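Turus 2.4 is out: the jaws finally agree on what time it is

Our perception release went live on Jul 16, 2021, and we're very pleased with it! Turus now lines up the video from two hand-held grippers on one shared clock, so a planner can learn which hand moved first and which one followed.

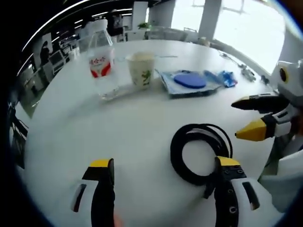 The old version matched the streams by hand-tuned offsets, and they drifted. Tươi Hồ rewrote that part in June, and the new code checks the offset every 200 frames. We ran it over 2,325 recordings and only 30 needed a second look.
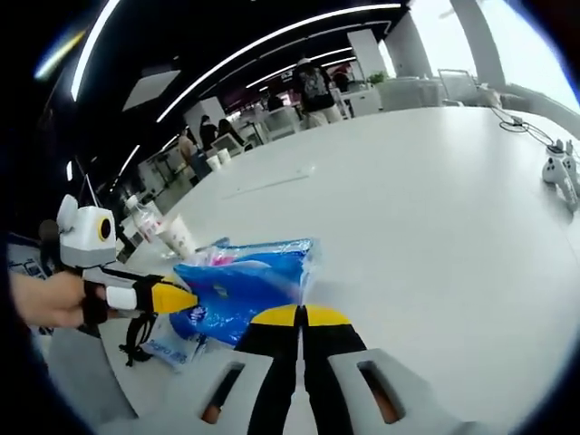
Two grippers at one table, with a blue plastic bag between them.

Grasp labelling has had some love too. Pleltine, our tagging tool, used to guess the moment of contact from finger width alone (fine for a box, hopeless for anything that gives a bit). It now looks at the picture as well.

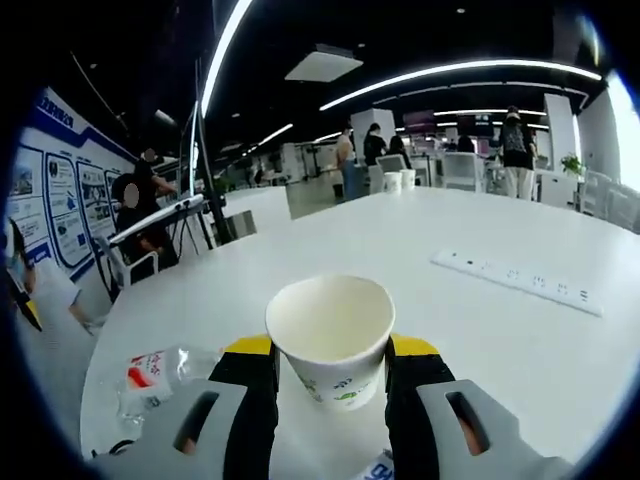 You can correct a label with one key and carry on, and your fixes go straight into the next training run. Lovely to use!

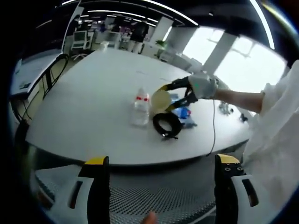
Next up is the planner. Kinnunen has been good with single rigid things, and we want it to cope with awkward shapes and with people's hands in view. Headphones are a great test: one ear cup can be up off the table while the other is still resting on it, and the planner has to treat both as one object. The first 495 clips are in the Flilach folder if you fancy a go.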